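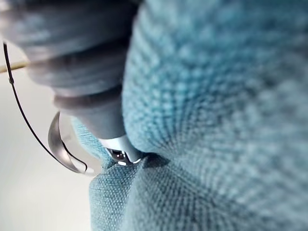
Slow the finger down before it touches the cloth, not after, was the first comment back when Diltum put its draft handling rules out in September, and I've got to say I agree! The new version caps fingertip speed at 70 millimetres a second near knits and wants metal tips checked for burrs every 4000 presses (we were doing ours whenever someone remembered, oops). Loose wires get a look at the start of each shift too. Our crew at Sawatzky has 18 weeks to get in line, and I've already started on the checklist.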